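Your Desk Is Talking Behind Your Back: notes for the Plendlow evening talk
27 October 2023
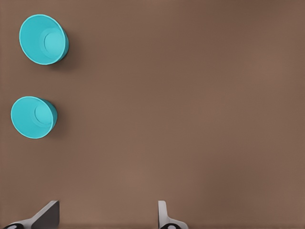 Slide 1: turquoise cups, brown tabletop.

Hi everybody, thanks for coming out, I know parking was a mess. (Wait for the back row to sit down. Water is on the left, don't knock it over like in June.)

So I want to talk about stuff. Mostly the stuff on your desk, and a little about the kitchen counter if we have time. I got into this because I moved to Corstead and had to pack my whole study by myself, and I found 629 pens. Yes, I counted, I was avoiding the closet. Most of them were dead! I had been carrying dead pens from apartment to apartment for years and paying movers to help me do it.

Slide 2. The pen slide. Let them laugh, then keep going.

What I did next was pretty simple. I cleared the desk completely, right down to the wood, and for 90 days I only put something back when I reached for it and it wasn't there. The lamp came back the first night. Stapler, never. The little brass tray my aunt gave me came back after a week and I was kind of surprised how happy I was to see it.

Ask: what's on your desk right now that you haven't touched this month? Hands up. Pick someone near the front. If it's quiet, tell the one about the hole punch.

Slide 3. Drawer.

OK, drawers. I cheated with drawers. A clear desk is easy if you shove everything down one level, and I did that for the whole first month. My friend Cristóvão Godinho came over, opened the top drawer looking for scissors, and couldn't get it closed again. We had to take the front off. So now the rule at my house is 3 drawers, and one of them has to open with a single finger.

(Skip the label maker part if we're past the half hour. Geum people heard it already.)

Slide 4. Paper. I still don't have this one figured out and I'm going to say so. I keep 2 trays, one for things I have to answer and one for things I just like looking at, and the second is always fuller. If anybody has a better way, please come find me at the break, I'm serious.

Last bit is homework. Pick one surface, a small one, a nightstand is great. Empty it tonight before bed and leave it alone until you need something. Write down what comes back and in what order.

Questions. Remind them the Pusamel sign-up sheet is by the coats, and give the clicker back to the front desk.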